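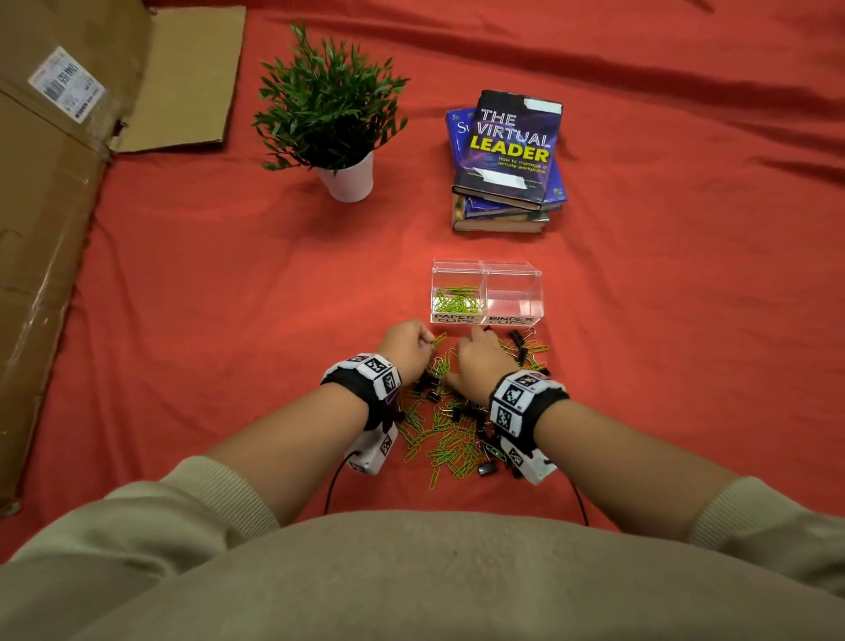
Can a machine sort small parts and put away mixed supplies yet?
For a narrow set of items that it has been set up for, at a bench, with a person nearby to clear jams. For a drawer of whatever has piled up over the year, a person is still faster.

Home Products Bench Sorting Parts Support Contact

Search products
Enter keyword or part no.
Go

Zultano 6 Bench Sorter

The Zultano 6 is a single-arm tabletop unit for sorting small loose items into open bins. It is sold to stockrooms, repair counters and packing benches. We also get calls from people who want one for the house, so this page covers what it does and what it doesn't do.

What it handles

Screws, washers, plastic caps, paper clips and binder clips, batteries up to size D. Items need to be loaded in the tray in a single layer or close to it. The arm picks one piece at a time and drops it in the bin you have assigned. Up to six item types can be stored in one job.

In our March bench test at the Selport shop the unit was given 746 mixed office clips. It placed 598 in the correct bin without help. Most of the remainder were hooked together. When two clips come up as one, the unit sets them in the reject cup and moves on. It does not pull them apart. Wire handles on binder clips are the most common cause, and folding them flat before loading helps.

What it does not handle

Tangled cord, string, jewelry chain, cloth of any kind, wet items, or anything in a closed box. It will not open packaging. It does not read bin labels, so if you swap two bins you need to change the job too. Clear bins work, but the edges should be marked with the tape strips supplied or the arm may touch the rim.

Laundry, dishes and general tidying are outside what this machine can do. We do not expect to offer a unit for those jobs in the current line.

Setup

Allow an hour the first time. A matte tray liner in a plain color gives the best results, and loose fabric under the tray should be pulled tight or removed. Teaching a new item takes 20 sample pieces. Lerato Ngubane in our support office can walk you through the first job by phone, mornings only.

In the box

Arm and base
Tray with gray liner
Bins, Plastex, set of 6
Reject cup
Edge marking tape
Power supply and cord

Options

Part 908, fine-tip gripper for items under a quarter inch. Recommended if you sort mostly paper clips or small washers.
Kravets stand, fixed height. Ships separately.

Warranty

One year on the arm and base. Gripper tips are wear items and are not covered. Units opened by anyone other than Selport service lose the remaining warranty.

If you aren't sure your parts will work, mail us a small bag of them. We run them through the shop unit and send back the counts, including the ones it missed.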